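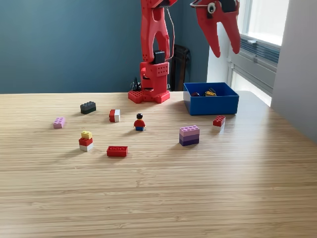 What should you do first when a houseplant starts dropping leaves?

Leave it where it is for a week and check the soil before you water it again.

Adwoa Bonsu gives that answer several times a day at Osei, the plant shop she runs with her cousin, Amerley Atinga. Most people who come in with a sad ficus have already moved it twice and fed it, she says, and by then it is hard to tell what the first problem was.

"They want to do something," Bonsu said. "I understand that. But a plant that has just been moved drops leaves, and then you move it again and it drops more."

The shop opened 12 years ago and sells mostly foliage plants, with a small rack of seeds in spring. Bonsu had worked in a garden center before that, in the outdoor section, and says she knew very little about indoor plants when she started. Her first order was 30 ferns. She lost most of them in the first winter.

"The heating came on and they went crisp," she said. "I had them right over the vent. I was misting them every morning and it made no difference at all."

She still sells ferns, but she asks customers where they plan to put them. A bathroom with a window is fine. A shelf over a radiator is a no, and she will usually suggest a cast-iron plant or a snake plant for that spot.

On watering, she doesn't give schedules. She pushes a finger into the pot up to the second knuckle, and if the soil is damp there she leaves it alone. Atinga prefers to lift the pot and judge by weight. The two of them have disagreed about this for years.

"Weight works if you know the plant," Bonsu said. "If you bought it last week, you don't know what it weighs dry."

Repotting is the other thing people ask about. Bonsu does hers in June, when the plants are growing well, and goes up only one pot size. She thinks far too many plants are put in pots that are much too big, where the soil stays wet for days after each watering and the roots rot.

Fungus gnats follow from the same habit -- wet soil, all the time. She tells people to let the top inch dry out and to use yellow sticky cards for the adults. "It takes a month or so," she said. "People give up after a week and throw the plant out."

Her own apartment has nine plants, fewer than customers expect. The oldest is a jade plant that came from a cutting her neighbor Ekua Ametepe gave her. It sits in a south window and gets very little water from fall until spring.

Asked what she would sell to someone who had killed everything so far, Bonsu said a pothos, in a plastic pot with holes in the bottom.

"And no fancy outer pot for the first few months," she said. "Water sits in there and you can't see it."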